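August, 6:40 a.m.

Water meter read 2,345 before breakfast. Yesterday's figure is in the previous entry. Overnight draw was normal for the drip line, so the repaired joint on the Natix manifold is holding. Pressure at the far end of the tomato bed still drops when the second zone opens. I will run the zones one after the other for a week and compare.

Soil at four inches was dry on the east side and damp on the west. The emitters are the same model on both sides, so the slope is the likely cause. Moved the east line uphill by a hand's width and pinned it again. 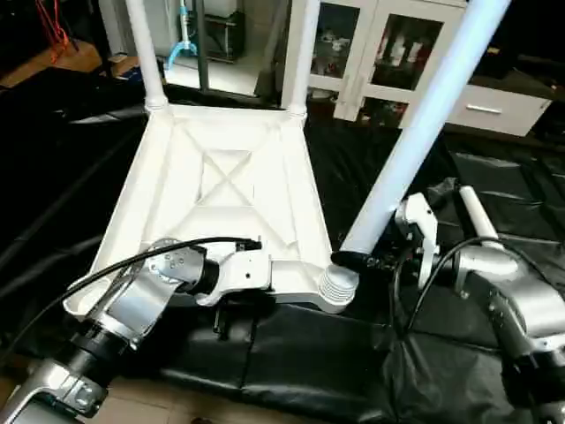

The rain barrel is low. I switched the beans to house water at 7 and left the barrel for the seedlings, which do better on it. The Tyagi beans have set well on the lower half of the vine and poorly above that. Heat at flowering time would explain it — the upper flowers opened during the hot spell. Picked what was ready and weighed it on the kitchen scale: 1,276 grams, stems removed.

Peppers unchanged. One leaf with spots, removed and put in the trash, not the compost.
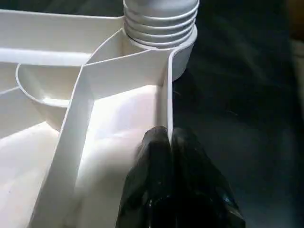

Sorted the seed packets after lunch. Anything past its second year goes into a germination test on damp paper towel before I give it bed space. The Adent lettuce is the oldest. If fewer than half sprout I will buy fresh seed for the fall sowing. Labels done in pencil this time, as the marker faded on the last batch.

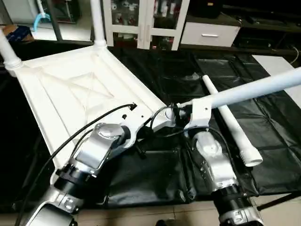 White table, upside down on the black cloth, two legs still on.

Compost read 101 degrees at the center, down from the last turn. Added grass clippings and two buckets of water, turned it from the left bay to the right, and covered it. It should climb again by tomorrow night. If it stays flat, the mix needs more green material.
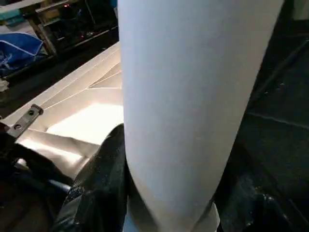
Tomorrow

Read the meter before the first zone opens. Flush the filter on the Nulasano timer and write down the battery level. Check the east side at four inches again. Start the lettuce test. Tie up the two tomato stems leaning over the path, using the soft ties in the shed.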